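Weltine Releases Matte White Tabletop Enclosure for Small-Object Display Work

VURESACH – Weltine today announced the general release of the Polden, a tabletop enclosure made up of a flat white work surface and a set of upright white wall panels. The product is intended for play-food makers, catalog departments, classroom suppliers and other users who need to lay out small items against a plain background and look at them under even light.

The Polden replaces the Paul, the company's earlier two-wall model, which will remain on sale through October while stock lasts. Spare panels for the Paul will continue to be supplied on request.

The new model adds a third wall. In the Paul, one side of the surface was left open to the room, and customers reported color cast from nearby shelving, clothing and painted walls. Enclosing the surface on three sides reduces that effect on glossy items in particular. The front stays open for loading and for access by hand.

The tabletop has a matte finish chosen to limit reflections under rounded and polished objects. Contact shadows are still present, and users who need shadow-free results should plan on additional lighting from the front. Wall panels meet along narrow seams that remain visible as thin dark lines. Weltine considered a one-piece curved backdrop and decided against it on grounds of shipping size and repair cost – a single damaged panel can be taken out and replaced without disturbing the others.

Toy food was used for much of the layout work during development. The items combine saturated color, pale surfaces and dark detail in a small area, and a white frosting surface on a white background is a demanding case for any enclosure of this type. 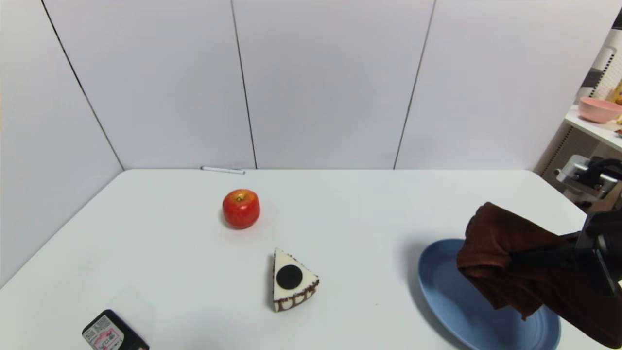

Red apple and cake slice on the white surface, with a thin white pen lying at the back.
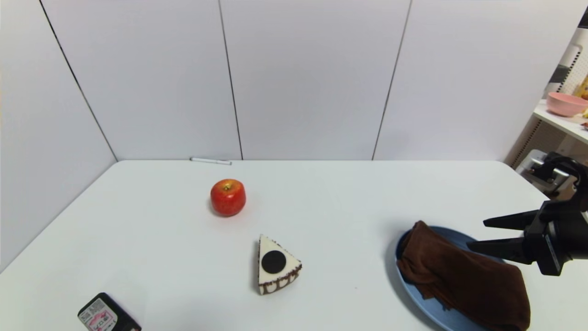
Development layouts were repeated over a period of 30 working days at the company's Vuresach site, for a total of 2,467 logged placements. Each entry recorded the item, its position on the surface and the lighting level. Changes made as a result of this work include a slightly lower gloss value for the tabletop coating and a revised bracket at the inside corners, where the earlier part allowed the panels to drift out of square after repeated assembly.

Assembly requires 2 people and takes 26 minutes following the printed instructions. No power tools are needed. The supplied hex key fits all fasteners. The wall panels should be fitted before the tabletop is leveled, as the added weight changes the reading at the rear feet.

For routine care, the surface and panels can be wiped with a damp cloth and mild soap. Abrasive pads will polish the matte coating and should not be used. Ink marks should be treated promptly with the cleaner included in the box.

The Polden is supplied with the tabletop, wall panels, corner brackets, leveling feet, hex key, surface cleaner and instructions. Lighting is sold separately. Owners of the Paul can order a conversion kit containing the third wall and the revised brackets; the existing tabletop can be kept.

Orders are being accepted now through Weltine and its regular dealers. Replacement panels are available individually and are listed by position: left, rear and right. Requests for technical drawings and coating samples should be sent to the Weltine product office in Vuresach.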